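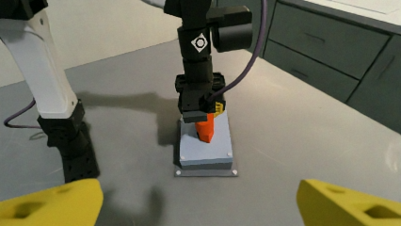
The Clendden mat is a surface protection mat for tables, workbenches and desks. We make it for people who work at the same table every day and want to keep the top in good condition. It is sold in one colour only, a matt grey, and many customers ask us why we do not offer white or black. Grey is easier for the eyes during long work, and against a matt grey top a bright yellow part is found at once, also under soft light. Small black screws are easy to see too, although very dark ones need a little more attention. The surface does not shine, so a desk lamp can stand close to it.

The mat is 2 mm thick and is delivered rolled in a cardboard tube. Please unroll it on the day it arrives and let it lie flat for one night before you put heavy things on it. In a cold room it may need longer. The corners can be held down with books.

Sizes

Clendden 35: width 35 cm, for a small desk or a sewing table
Clendden 93: width 93 cm, for a full workbench

Both widths are cut to the length you order. We cut in steps of 30 cm. A cut piece cannot be returned, so please measure the table twice.

Cleaning

Use warm water, a soft cloth and a little washing-up liquid. Glue should dry first and can then be lifted with a plastic scraper. Please do not use acetone, it leaves a pale mark which does not go away. Candle wax is removed in the same way as glue.

New since May: the underside has a finer texture and holds better on varnished tops. Mats from the older stock are still sold under the name Stekton, at a lower price, as long as we have them.
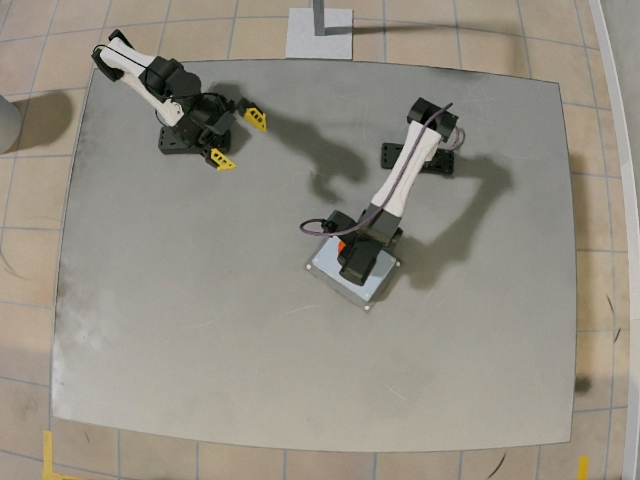

Xuelian Kong wrote to us that she had ordered the wide one for her bookbinding table and that the edge was a little wavy for the first two days, then it lay flat without any help. She would like to have a version with a printed ruler along one side. We are thinking about it, but there is no date yet.

Delivery

Orders are sent from our store in Sandeck. Customers in Cabanatuan can collect their order at the counter and pay no postage. For lengths above three metres please write to us before you order, as the tube is then too long for normal post.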